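About Us

Firuvness looks after robot cells that other people have already paid for. We set them up, check them, fix them, and sometimes tell the owner that the cell was a bad idea for the job. That last part has cost us work. We still do it.

We started as a repair shop for small arms and grippers. Most of what came through the door wasn't broken in any interesting way. Screws had backed out. Cables had been bent too tight. Somebody had changed a tool and left the old offset in the program, and the arm had been a little wrong ever since. The owners had been told they needed new software. A few of them had bought it.

So we are suspicious of big claims, including the ones made in our own trade. If you came to this page looking for "transformation," there are plenty of companies that will sell it to you.

What We Do

Most of our work is on single-arm tabletop cells: one arm, one two-finger gripper, a wrist camera, a work surface and a handful of things to be picked up. We also maintain our own cell, the Grastberg cell, which is named after the street our first shop was on. It handles kitchen items, mainly pans and cups. We chose those because they are a pain. Anybody can make an arm pick up a painted block.

The Grastberg cell is where we try out every step we charge customers for. If a check doesn't find anything on our own machine in a year, we ask why we are billing for it. Two checks have been dropped from the list that way, and one came back after we were embarrassed by it.

How We Look After a Cell

This is the routine we follow on a service visit. It isn't secret, and a careful owner can do a good part of it alone.

1. Stop and look. Power down, lock out, and go over the gripper by hand. Check the fingertip pads for wear, then the pivot pins, then the housing screws. Move each linkage through its travel and feel for play. We don't accept "it was fine last month" as a reading.

2. Follow the cable. Start at the connector on the gripper and work back to the base. The loop should have enough slack for the full wrist turn and not so much that it can catch on something. Connectors get finger-tight and then a proper check. A half-seated connector will pass a quick test and drop out in the middle of a shift.

3. Check the wrist camera. Wipe the lens, check the mount, then move the arm slowly and look at the live view at several heights and angles. A plain, pale surface seen at a slant gives you very little to judge by, and when it's badly blurred even the seams go soft. We don't sign off focus or exposure on a view like that. Find something with real detail, hold the arm still, and look again.
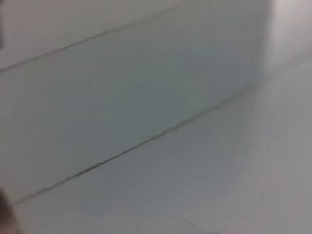

4. Check the tool offset. Bring the closed fingertips to a known point from several directions. If they don't meet the same point each time, fix that before touching anything else. People hate this step because it is slow, and they would like the vision system to cover for it. In our experience it won't.

5. Set out the test pieces. We use a shiny pan and a small translucent cup, on a pale surface. Polished steel throws back bright streaks that a vision system may take for edges. A cup that lets light through can be hard to pick out from the table under it. Sales demos tend to use neither. Leave clear space between the pieces so the open fingers can come in without brushing the one you aren't after.

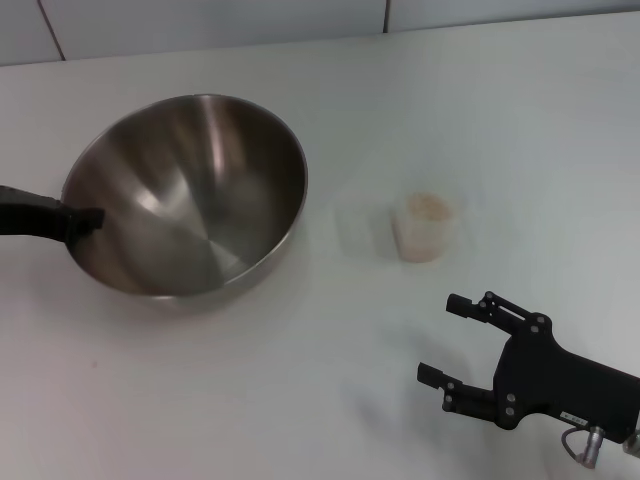 Pan, cup and open gripper on the Grastberg cell.

6. Run it and write it down. Our standard run is 60 picks. We record every miss and every near miss, and we don't restart the run because the first few went badly. The owner gets the sheet as it stands, with the date and the name of the program that was loaded.

About Those Numbers

On a good day the Grastberg cell gets 54 out of 60. We have seen brochures for similar setups that promise a lot better, and maybe they get it, with their objects, on their table, under their lights. Ask to see the misses. If there's no record of the misses, then there isn't really a record.

Our fault log for the cell had 439 entries when we last updated this page. Most of them are dull. Loose fittings, worn pads, a light somebody moved, a file saved over another file. Very few would make a good conference talk. We read back through the log every June and rewrite the service routine where it needs it - last time, that meant moving the cable check ahead of the camera check, where it probably should have been all along.

Who We Work With

Our longest-running customer is Pastia, which runs a test kitchen and was skeptical of robots before it met us. We got along well. We also service the teaching cells at the Chávez workshop, where students are hard on fingertip pads and very good at finding positions an arm should never be in.

We are a small outfit and have 3 service slots a week. We don't do welding cells, we don't do anything with a conveyor, and we won't install safety gear that we haven't tested ourselves.

Before You Call Us

Please try these first. You may save yourself the visit.

Tighten the screws. Clean the lens. Put the lights back where they were when the cell last worked. Check whether anyone changed the program, and ask twice - the first answer is usually no.

If none of that helps, write to us with the fault as it happened, in plain words, and a copy of your log. If you don't keep a log, start one today and write to us next week.

Page last updated 05/08/2022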